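**De :** Drita Hodžić
**À :** liste teleop-manip
**Objet :** Re: [teleop-manip] Rangement de cartes : combien de démos, et avec quel pouce ?

Bonjour à toutes et à tous,

Je réponds à Yurii en coupant son message, qui faisait la longueur d'un rapport d'étape (Yurii, c'est un compliment, à peu près).

> Le 14 mai, Yurii Sydorenko a écrit :

Non, pardon, mon logiciel de courrier invente des dates, je la retire et je recopie à la main :

> Yurii Sydorenko a écrit en mai :
>
> Nous avons 124 démonstrations de la tâche « prendre la carte, la glisser dans le casier », toutes faites au casque et aux gants. La politique apprise approche très bien, ferme la main très bien, et se trompe avec une constance admirable au moment d'insérer. Faut-il en enregistrer davantage ou bien guider le bras à la main ?

Ni l'un ni l'autre pour l'instant. Regarde d'abord ce que tes opérateurs font devant le casier. 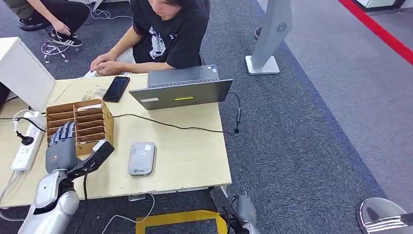 *Temps de lecture : 6 minutes, café non compris.*

Chez Trostari, on a le même genre de meuble de haute technologie : du carton ondulé, des cases, quelques papiers blancs glissés en haut. Sur les 124 essais de Yurii, que j'ai tous regardés (Vira Kobzar peut témoigner de mon humeur), il y a deux écoles. Les uns arrivent bien en face de la case et avancent. Les autres posent un coin de la carte sur la cloison, tâtonnent, puis redressent. Les deux méthodes marchent. La moyenne des deux donne un robot qui plante la carte dans le carton avec beaucoup d'assurance.

J'ai donc retenu 84 démonstrations, celles de la première école, et j'ai relancé l'apprentissage sans rien changer d'autre. Le robot insère nettement mieux. Je n'ai pas de courbe à montrer, Demyd a la main sur les journaux et Demyd est en congé.

Pour la question du guidage à la main, ma réponse est plus tiède. Saisir le poignet et l'emmener jusqu'au casier, c'est très agréable, on a l'impression d'apprendre le vélo à un enfant de quarante kilos. Mais les doigts ne suivent pas : il faut bien que quelqu'un commande la prise pendant que vous promenez le bras, et ce quelqu'un, c'est vous, avec une pédale. Waltraud Tiedemann a essayé une matinée entière. Elle a demandé depuis à être affectée à la documentation.

Un détail à vérifier aussi du côté des doigts. Au gant, on ferme sans y penser ; la main, elle, passe par ses biellettes et ses articulations, avec un petit retard. Quand le poignet bouge vite en même temps, la caméra embarquée ne voit plus grand-chose d'utile et l'apprentissage doit se débrouiller avec du flou.

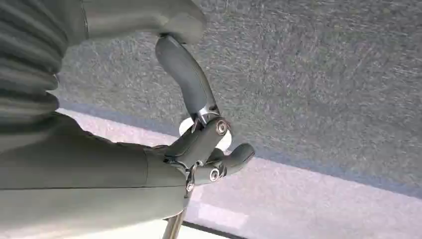

## Ce que je demande maintenant aux opérateurs

- S'arrêter avant la prise, le temps d'une respiration. Une vraie.
- Pincer la carte entre le pouce et les doigts, pas entre les doigts seuls.
- Ne pas corriger en tournant le poignet une fois la carte tenue. On repose et on recommence.
- Si l'essai est raté, le dire à voix haute et le jeter. Chez Clelotura ils les gardent « pour la diversité », et leur robot est effectivement très divers.

Le deuxième point est celui qui fait le plus râler. Au gant, la plupart des gens prennent une carte comme ils prennent un ticket de caisse, du bout de deux doigts. Transposé sur la main, ça tient jusqu'au premier contact avec une cloison, et ensuite ça pivote. Avec le pouce franchement appuyé d'un côté et les doigts de l'autre, la carte peut être de travers, elle reste au moins de travers de la même façon jusqu'au casier.

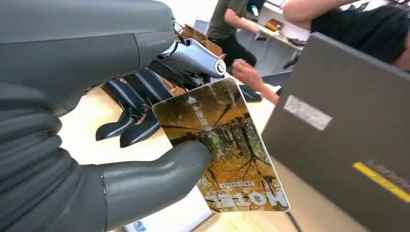
Reste le problème de l'orientation, que Yurii n'aborde pas et que je soupçonne d'être la suite de ses ennuis. Si personne ne décide que le texte doit finir à l'endroit, une opératrice soigneuse le fera une fois sur deux et le réseau apprendra qu'il faut hésiter. Décidez, écrivez-le sur la feuille de consigne, et tant pis si c'est à l'envers.

Mes scripts de tri sont dans le dépôt Purik, dossier `tri_demos`. Ils découpent chaque essai au moment de la fermeture de la main et affichent la fin de la trajectoire. Le seuil est réglé sur 700 millisecondes ; chez vous il faudra sans doute le changer. Ne touchez pas à la branche `kravets`, elle est cassée et je sais qui l'a cassée.

Yurii, envoie-moi tes prochains essais avant de lancer l'entraînement, je les regarderai.

Drita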